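Home | Projects | Equipment | Gallery | Contact

Gallery: planning the second picking cell

5 August 2018
Posted by the equipment desk, Cliltura

We have one gripper cell working on soft and moulded goods and a budget line for another. This page is for the people who have to sign off on the spending, and for anyone at the Tultex site who has asked what the money goes toward. Prices are left out because the quotes are still open. The quantities are in, as they stood when the page was put together.

The request is for one arm, two sets of fingers, a wrist camera and a spares kit. Fontes has quoted on the arm and the fingers together. Resemport has quoted on the fingers and spares only, with a lead time of 40 days. We would like an order placed before November so the cell can be commissioned over the quiet weeks.

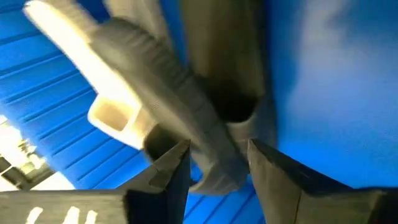
Fingers are the part of the budget that gets cut first and missed most. An arm will run for years with routine servicing, but fingers wear at the tips, and a worn tip marks the goods. We have allowed for 8 spare pairs in the first year. If that proves generous, the leftovers carry over to the second cell at no extra cost.

The trial block we are asking for is 168 hours, spread over several weeks and not run end to end. It covers rigid items first, then soft ones, then items with straps or openings that can fold over. Each group gets its own settings, and changing over takes time that has to be paid for. The earlier plan had no hours for changeovers at all, and we ran short.

Bench space is a smaller item. The new cell needs the same footprint as the present one, plus a clear side for loading. Power is already at the wall. Guarding is quoted separately, and we have asked both suppliers to price it in the same colour and height as what we have now so panels can be swapped.

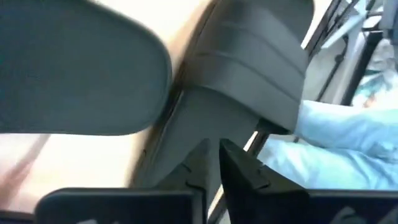
Finger shape is the main open question on the order form. The standard set comes to a point, and the alternative is a wide flat pad at a slightly higher price. Points are good for getting into narrow places, and we don't want to give that up. On a grey piece with raised ridges across the strap, though, the two black tips come nearly together just under the smooth lower part, and that leaves very little finger to bear on a curved surface. Our preference is to buy one set of each — the second set costs less than a repeat trial.

The camera is a straightforward purchase. We want the same model as the one in use, because the mounts and cables are already on the shelf. A faster shutter option is listed and we have asked for it as a separate line so it can be approved or dropped without holding up the rest.

Storage for the recordings comes out of the IT budget, not this one. Please don't add it here.

Comments on the request should go to the equipment desk in writing, with the line number from the order form. Revised quotes will be added to this page when they come in.

Shares: 40 | Views: 255 | Comments: 8

Previous gallery | Next gallery | Back to Equipment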